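Tatari 7 review: a grasp planner I mostly get on with

Posted 15/09/2023

I've been putting off writing this one up because every time I sat down to do it Tatari pushed another update and I had to go back and check whether my complaints still stood. Most of them do! But I like it a good deal more than I did in spring, so let's have it.

For anyone who hasn't met it, Tatari is a perception and grasp planning package. You feed it your camera and your arm's description file, it finds the objects on the table, suggests grasps and hands a trajectory to whatever controller you run. I moved over to it from Deák, which I'd used for ages and still have on the old workstation, mainly for its logging. The licence is 572 a year for one seat, paid up front, and there's a free version that stops at 100 planned grasps a day. I got through that before lunch on my first go, mostly by fiddling with settings.

Installing it was dull in the good way. One package, one config file, a calibration wizard that tells you which pose it didn't like instead of just saying "failed". Deák's wizard used to make me start again from the top (every time, I'm still cross about it), so this alone put me in a generous mood. The only snag was the arm description, where Tatari wants joint limits in degrees and everything else in radians. It's in the manual, in a footnote, and I'd have put it in capitals on the front page.

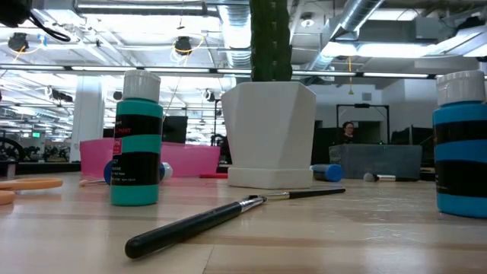 Segmentation is where most of my money's worth comes from. The default model is trained on tidy, well-separated things and it shows, so the first job is to switch to the clutter model, which is tucked away under Perception, Advanced, Experimental. It's slower, and on my machine the fans go up like a hairdryer, but it's so much better at telling neighbours apart. Art supplies make a good hard case for it. Two brushes lying with their ends together are just the sort of thing the default model wants to merge into one long bendy stick, and a bottle on its side mostly hidden behind an upright one gives it two separate scraps, a curved end and a white cap, to join back up. Then there's the glossy reflection on the tabletop, which is a nuisance for any depth camera. My advice is to turn the reflection filter up to high and leave it there, and put up with losing the odd thin handle.

Grasp suggestions are good on bottles and blocks and a bit silly on anything spindly. For upright cylinders the ranking is sensible and I rarely change it. For brushes and pens it loves to come straight down on the very tip, so I've added a rule that pulls the grasp towards the middle of the object, which took four lines of the scripting language and a whole evening to work out which four. The no-go volumes are lovely, though. You draw a box round whatever you don't want touched, give it a margin, and the planner treats it as solid. I'd put one round any cactus without a second thought.

Planning itself is quick enough that I've stopped noticing it. What I do notice is the viewer, which is a poor thing. It forgets your layout, it draws every rejected grasp in the same red as the colliding ones, and if you resize the window during a plan the point cloud vanishes until you restart. I run the Bultent viewer alongside it, which reads Tatari's output through a small bridge plugin and lets me colour things how I like. Silly to need a second program, but there we are.

Support is done through the forum run from their Gamdale office. Replies are polite and quick on a weekday and they do read your logs. They've said a new viewer is coming in October, and I'll have another look at it then.

Would I buy it again? Yes, if you're doing messy tabletops and don't mind a bit of scripting. If all you ever pick is boxes off a flat tray, the free version will see you right, or stick with Deák and keep your 572. I'm renewing mine, and I've asked again about the footnote.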